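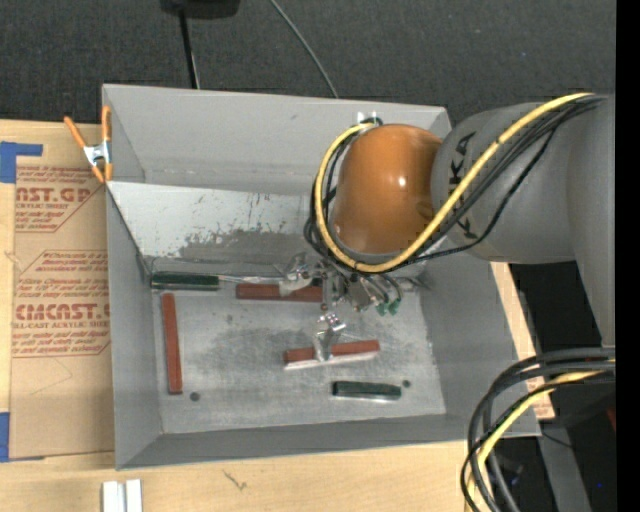

Figure 3. The KUKA arm over the metal bin, with its cables following the wrist and the gripper fingers down among the red bars.

Home | Papers | Data | Contact
Saturday, September 7, 2019
By the Brirus cell group

4.2 Keeping the cell running

I'll go through the upkeep in more detail than most papers do, mainly because I'd have loved to read a section like this when we were starting out. Our cell at Badance is one KUKA arm, one gray metal bin and a lot of cable. The arm gave us very little grief over the whole study. Nearly all my repair notes are about the stuff strapped to the outside of it!

Take the cable run. The yellow cable and the black bundle share a path across the arm and up past the orange wrist cover (Figure 3), and that path took me three tries to get right. In the first version I tied everything down tight, and we had a connector pull out after 27 picks. The second was too loose and kept snagging on the rim of the bin. What we have now leaves a generous loop at the wrist, and I check it by hand every morning - I turn the wrist slowly to both ends of its range and watch the loop as it opens and closes. If anything goes taut, I stop and re-tie. The thinner strands still sag a bit. I've learned to live with that.

The gripper comes off after every 160 picks. I wipe the fingers, go over all the little screws with a hand driver and look for play in the joints. The green fittings get a tug each, gently, and the thin tubes get a look where they bend. We lost most of a week in January to a tube with a tiny split in it, and the logs just showed weak grips on random parts, so I went hunting in the software first (wrong place, as you've guessed).

Then there's the bin. It holds the red bars and the green pieces, and if it shifts on the table even a little, our saved approach poses are off. We re-measure its position with the Trustis probe before each session, touching 37 points on the walls and floor, and I redo the whole thing if anybody has leaned on the table. The scuffs on the metal don't bother the arm, but they did confuse our part finder for a while, so we refresh the empty-bin background whenever the wear has visibly spread.

Over the full study we logged 965 picks on this setup. Stops for cable work took up to nine minutes each, and swapping in the spare Iwasaki tubing was quicker than that once I'd started keeping lengths of it cut and ready in the drawer under the controller.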